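Trying Out the Stillano Gripper Kit: Final Report for Intro to Robotics
Balakrishnan Kurian
March 17, 2025 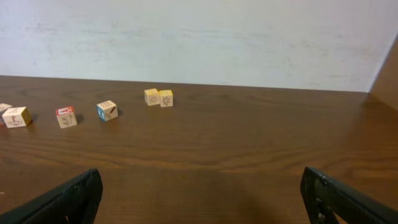
Figure 1. Wrist camera view with the alphabet blocks on the table and both fingers open.

1. Why this kit

My project was to review a gripper kit that a student could set up alone and then use for a real sorting task. I picked the Stillano kit from Pratetti because our lab at Ernmont already had an arm it fits, and because the wrist camera comes in the same box as the fingers. I had never wired a gripper before December, so I was a pretty good test of the instructions!

2. Setup

The guide is short and mostly clear. Mounting went fine on the first evening. The camera cable was harder: page 2 shows it going over the wrist joint, but on our arm it has to go under or it pulls tight when the wrist turns. Once I rerouted it I had no more trouble. Calibration asks you to jog the arm through a set of poses and takes one coffee's worth of time.

3. The task

I used wooden alphabet blocks. They make a great test object: small cubes with a different print on every face, like the anchor or the big white X on blue. The arm had to find a block, close on it, and drop it in a tray. I scattered them by hand before each run and let them land turned however they liked, with a couple close together toward the wall.

4. Results

I ran 400 pick attempts over the semester. The arm got the block into the tray on 346 of them, which I was thrilled with. Blocks standing alone were easy, even when they were turned with a corner toward the camera. Blocks nearly touching gave most of the failures, since the finger needs room to slide down beside the block and often bumped the neighbor first. I also lost a few picks to glare on the tabletop and fixed part of that by moving the lamp.

The rough black finger surface grips bare wood really well. I never saw a block slip once it was properly held.

5. What I would change

I'd like narrower fingertips in the box as an option. The software should also save the camera exposure between sessions, as I had to reset it every time. I would still pick this kit again. Next I want to try the Iyengar planner with it and see if it can nudge two blocks apart before grabbing one.

Comments (3)

mverlo: Did you try the rear pair with the wrist turned 90 degrees? That helped us a lot.

bkurian: Only a few times, and not enough to put in the report. Good idea though!

tessa_r: Thanks for the cable tip, mine was pulling too.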